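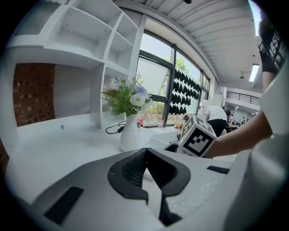

The desk corner thread, part one of who knows how many

Jan 25, 2024

We use cookies to improve your experience and show you relevant content. Manage preferences | Accept all

1/ Right, I promised Yuk-lan I'd write this up properly instead of sending her fourteen voice notes, so here goes. This is the desk by the big window, the built-in one with the shelving over it. We've had it since August and I have moved things on and off it pretty much every week since!

2/ If you weren't here for the original saga: the whole wall came as one white unit, desk and shelves together, and it goes right round to the bit of bare red brick on the left. I nearly painted the brick. I had the tester pots and everything. So glad I didn't, it's the only thing in that corner with any colour of its own.

3/ Cubbies first, because I get asked about them the most. They go up in steps, they're white, and I keep emptying them. I had books in there for a month (too heavy looking), then boxes from Okis (too matchy, like a waiting room), then a few plants that did not enjoy life up there.

4/ So I'm having a go at leaving them bare for a while and only putting something back if I go looking for it and miss it. So far I've missed the stapler and one book. That's it. That's the full list.

5/ The flowers. They're fake. I'm just going to say it because my mum complimented the smell.

6/ I held out against artificial flowers for years, I thought they were for dentists. But this window gets so much light that anything real in a vase was finished by the weekend and I was spending silly money. These have little white daisies with yellow centres and a big creamy rose sort of thing at the front, and then some pale blue bits and lots of green leaves. The vase is white ceramic with flat facets all over it and it catches the light really nicely in the mornings.

508 likes 351 reposts

7/ Tips if you're buying fake ones, learnt the slow way. Get more leaves than you think you need. Bend the stems, all of them, they come straight as rulers out of the packet. And turn the whole bunch round every so often, because the back of it always ends up squashed and you forget it's even got a back.

8/ Dusting them: hairdryer on cold, outside. Do not do this indoors. Ask me how I know.

9/ Kaiwen Ye (flatmate, long suffering) thinks the vase should live at the window end and I think it should live nearer the shelves. It moves. We don't discuss it. I come in with my tea and it's gone for a little walk.

10/ CABLES. This is the bit I'm least proud of. There's a black cable with its little black adapter and on a white desk it might as well be a snake. You can have everything else perfect and your eye goes straight to it.

11/ Things I've tried: tucking it behind the vase (you can still see it), a cable box from Edetti (bigger than the problem), those sticky clips (fell off, took a tiny bit of the finish with them, we've moved on). Currently it's just coiled up at the back and I'm pretending that's a decision.

12/ Somebody in the replies last time said get a white cable and I lay awake thinking about how simple that was. It's on the list. It has been on the list for a while.

13/ Okay, the lamp! I love this lamp so much. It's got a white globe shade with dark swirly lines all over it, and a curved gold arm and a gold base, and it stands right behind the flowers so when you sit down the two of them sort of make one big cheerful lump.

14/ I know gold and white is a bit hotel lobby. I don't care. I looked at a very sensible black one from Orkov for ages, had it in the basket, had my card out, and then I saw this and that was the end of being sensible.
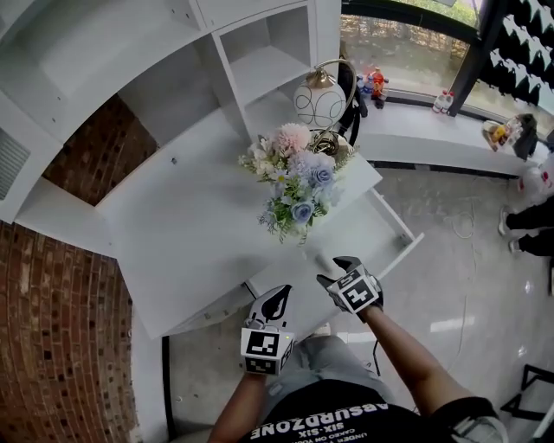

15/ and I haven't regretted it once, even when Kaiwen said it looked like a planet that had been scribbled on. It does a bit. That's why I like it.

16/ Chair: black, tucks in under the desk top. I went back and forth on a white one to match, but I drink coffee and I know myself. It also stops the whole thing looking like the inside of a fridge, having one dark shape there.

17/ The drawer, the one at the front just under the edge of the desk, is where all my honesty goes to die. Pens that don't work. Takeaway menus. A key to something. I'm not opening it for this thread so please don't ask, Yuk-lan.

1239 views

18/ Now the window ledge. I need to talk about the window ledge. It's a lovely long white ledge with a view of greenery and it was going to be kept CLEAR. Maybe a candle. Maybe a small bowl.

19/ What it has is bottles. A whole gang of them by the lamp, there's an orangey-red one in there, then two water bottles with red caps a bit further along, and then a tray with packets of food on it, and a black bag. It's basically a corner shop with a nice outlook.

20/ The trouble is it's the perfect height. You come in with your hands full and there it is. I've noticed that whatever I clear off the desk doesn't get put away, it just moves across to the ledge and waits there. The desk is tidy because the ledge isn't.

21/ Yuk-lan Chiang's suggestion (she's very good at this, her own kitchen is frightening) was to let the tray be the boundary. Snacks live on the tray, and if it doesn't fit on the tray it goes back to the kitchen. I've been trying it. The tray's holding up fine, the bottles don't seem to have been told.

22/ I did think about a basket for them. There's a nice one at Hoani with handles that would go in the big open compartment at the left, where you can see the brick through the back. But I like seeing the brick through there! And then I've got a basket of bottles, and I'd still have to get up for a drink.

23/ Few quick answers from last time. Yes, the slatted grille at the side is a vent, no, you can't put things in front of it, yes, I tried. Yes, the white shows every mark. A damp cloth does it and then a dry one straight after or you get streaks when the sun's on it.

24/ No, the desk isn't deep enough for two monitors. I work on a laptop and put it away after, which is a habit I've only got because the surface looks so good with nothing much on it.

25/ And to the person who asked whether the light's a pain on video calls – yes, massively, if you sit with the window behind you you're just a voice with an outline. Sit side on.

26/ Still to do: white cable, something for the lowest cubby (just one thing, I promise), bottles, drawer. Probably in that order, with the drawer some time after I've moved out.

27/ If you've got a ledge like mine and you've managed to keep it clear for more than five days please tell me how, with details. Replies are open and I've got the kettle on.

Share this thread Copy link Save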